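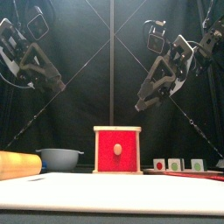
Ausschreibungen / Studentische Projekte

Projektgruppe Zweiarmige Manipulation: Teilnehmende gesucht

Die Projektgruppe Plarno am Standort Wonelbridge nimmt zum März neue Mitglieder auf. Gearbeitet wird an zwei Roboterarmen mit je einer Kamera am Handgelenk. Aufgabenobjekte sind unter anderem eine Schüssel, ein roter Kasten mit Holzknauf und kleine Blöcke mit farbigem Punkt.

Aufgaben: Teleoperation beider Arme, Kalibrierung der Kameras, Auswertung der Greifversuche. Pro Person sind 40 protokollierte Durchläufe je Aufgabe vorgesehen.

Voraussetzungen: Grundkenntnisse in Python und Linux, Kinematik von Vorteil. Der Gesamtumfang beträgt 30 Stunden, Abschluss ist ein Vergleichswettbewerb mit der Gruppe aus Stockdale. Es stehen 26 Plätze zur Verfügung. Eine Vergütung erfolgt nicht.

Bewerbung mit kurzem Lebenslauf und Angabe des Studiengangs an Dorothy Dawber, Projektbüro. Fachliche Rückfragen: Reece Staniforth, Labor, täglich ab 14 Uhr.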